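The Year I Lived Above Gurkis

I was thirty-two when I took the room over Gurkis, and I'd like it on record that the advert said "quiet". Gurkis was a pickle shop by day and a dance hall by night, if you can call it a hall (it was the same room with the barrels pushed against the wall). By ten in the evening the accordion would start and my teeth would start with it.

My landlord was Ívar Bech, a long thin man who wore his coat indoors and talked about his knees. He'd let the room to me for next to nothing on the understanding that I would never complain about the noise or the smell of dill, and I signed because I'd just been let go from Clanell, where I'd written the little verses inside birthday cards. They'd kept Leif Lauritsen instead of me. Leif rhymed "nephew" with "left you"! I'm still not over it.

Anyway, the dancing. I went down the first time to shout at somebody, in my dressing gown, and Costel Bošković put a glass in my hand before I'd got my mouth open. Costel played the accordion. He was a huge man with tiny shoes, and he played with his eyes shut, so he hadn't seen that I was angry, he'd just felt a draught and guessed there was a person in it.

"Sit or dance," he said. "You can't stand there, that's where Tatsuya turns."

And round came Tatsuya Aoki, seventy if he was a day, with a woman from the bakery on his arm, and I had to jump back against the barrels or lose a slipper. I sat. I stayed till two. I went back the next night with proper shoes on.

I'm a terrible dancer. I was terrible all through that winter and I'm terrible now, but Tatsuya took me on as a sort of project. He had been teaching people to waltz for 38 years and he said I was the first who'd managed to do it in four. He'd tap the beat on my shoulder blade with one finger, very patient, and I'd nod along and then set off in completely the wrong direction, towing him behind me like a shopping trolley.

In March the council sent a letter. Somebody had complained, and everybody looked at me when Ívar read it out, which stung, though I suppose I'd have looked at me too. The dancing had to stop by ten. Well, it only started at ten! Costel put the accordion in its case and did up both clasps and went home, and I lay upstairs in all that lovely quiet I'd been promised and couldn't sleep a wink.

It was Ívar who had complained. I found the carbon of his letter in the drawer where he kept the spare fuses, in that spidery handwriting. I took it down to him and laid it on the counter between the gherkins and the till, and he looked at it for a good long while.

"My wife used to dance with him," he said. "With Tatsuya. Every time he turns I think it's going to be her coming round."

I hadn't known there'd been a wife. I didn't know what to say, so I bought a jar of something, and then I had to go back because I'd left it on the counter.

He withdrew the complaint in the end. It took him until the summer, and he never said why, and the first night Costel opened that case again Ívar came and stood at the foot of the stairs in his coat. Tatsuya went over and held out his hand. Ívar shook his head and pointed at his knees. Tatsuya went on holding it out. We'd got through most of a polka by then and I was being steered round by the woman from the bakery, so I missed the next bit, and when I got back to that side of the room the stairs were empty and there was a coat on the banister.
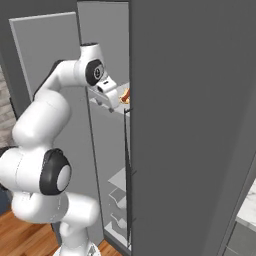 More Stories from the Same Street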